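Cleaning cloth claims get a second look in Skirkmont

A company that sells cleaning cloths by subscription has told Skirkmont households they can throw out their sprays, their paper towels and most of what sits under the sink. The town has heard this kind of thing before.

Driline began mailing its starter packs to homes in the area in December. Each pack holds two cloths and a folded card that says plain water is all anyone needs "for every surface in the home." After the first month the packs cost $4 each, billed to a card until the customer cancels. The company says its cloths pick up grease, dust and germs, last through years of washing and save the average family a good deal of money.

Some of that may be true. Microfiber does a decent job on dust, and it often needs less cleaner than a cotton rag does. That has been known for a long time, and you can buy the stuff by the bundle at any hardware store. What Driline has not shown is why its version should be treated as anything special, or why a cloth that is supposed to last for years needs to be replaced every month.

Asked about that last point, the company sent a written statement saying that customers "enjoy the freshness of a new pack" and are free to skip a shipment at any time. It did not say how many of them do. The skip button is on the third page of the account settings, under a heading that reads "Preferences and gifts."

The germ claim is the one that deserves the most doubt. The card says the cloths remove "up to" nearly all bacteria, with a small star next to the number. The star leads to a line saying the figure comes from tests on file. Driline was asked for the tests. It said they belong to Kososus, the lab that ran them, and Kososus said they belong to Driline. Neither would say what surface was used, how dirty it was to start with or whether anyone tried the same test with a plain wet rag.

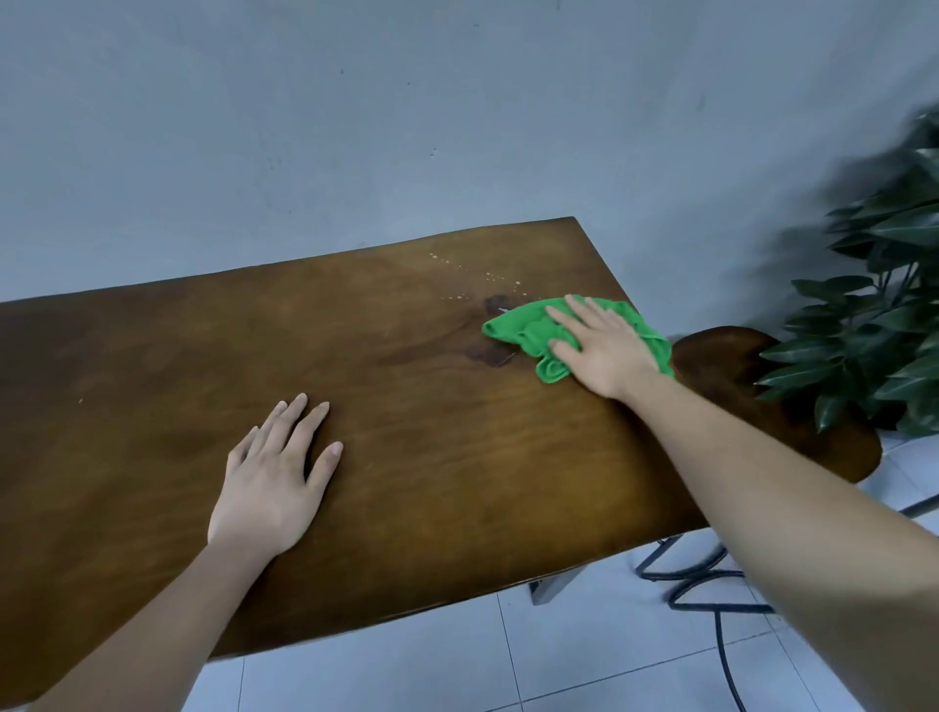 The money claim is not much better. Driline says a household can save $65 a year by dropping paper towels and spray, but the sum appears to assume that people buy name-brand cleaner every few weeks and use it up. Plenty do not. A lot of everyday wiping, a palm pressing a crumpled green microfiber cloth along a wood tabletop, say, calls for no special product at all, and someone who already cleans that way would save nothing by signing up. The card's math also leaves out the price of the packs. Put that back in and the first year looks a lot less friendly, and for many homes it comes out as a loss.

Then there is the phrase "every surface." Furniture people tend to wince at it. El Fassi, the furniture repair shop in Skirkmont, keeps a sheet by the register telling customers to find out what finish they have before they put anything on it, water included. Old wax and shellac can turn cloudy if they are left damp. Oiled wood may dry out if it is washed too often. A cloth with grit caught in it can leave fine scratches no matter who made it. The shop would not comment on Driline by name, but it said it has had more calls than usual this winter about white marks on tables. Whether the starter packs have anything to do with that is anyone's guess, and cold weather and hot mugs are at least as likely.

Driline's card has one sentence on the subject. It says to "test first if unsure," in type smaller than the return address.

The company also leans on the idea that its product is good for the planet. Fewer bottles and fewer paper rolls would help, no question. But microfiber is usually plastic, and it sheds tiny bits in the wash that can end up in rivers. A new pack every month adds to the pile. The mailing bag is marked as something that can be recycled "where facilities exist." Skirkmont's drop-off site does not take that type of bag. Driline said it is "exploring options" and gave no date.

None of this makes the cloths a scam. People who have tried them seem to find that they wipe things, as cloths do. The trouble is the distance between that and what is printed on the card, and the ease with which a free sample becomes a monthly charge. The sign-up form asks for a payment card before it shows the price, and the free month ends on the day the pack is shipped out, so a slow delivery can eat up part of the trial.

Driline said it will "review the wording" on its next print run. It would not say when that will be, or whether people who have already been charged will get their money back. The state's consumer office said it had received two complaints from the area, both over billing, and that it does not discuss open files.

Residents who got a pack and do not want more should cancel through the website and keep a copy of the message that comes back. Throwing the pack away does not end the plan for anyone who has signed up.

Shares: 65
Comments: 4

mudroom_mom
Signed up, forgot, got billed. Took me two tries to find the skip page. The cloths are fine I guess? They're cloths.

Oldfarmrd
My mother used torn up undershirts and a bucket. House was spotless. Nobody mailed her anything.

tealkettle
I think this is a little harsh. I like mine and I do use less spray now. But yes, I'd like to see that lab test too.

Oldfarmrd
@tealkettle you would use less spray with an undershirt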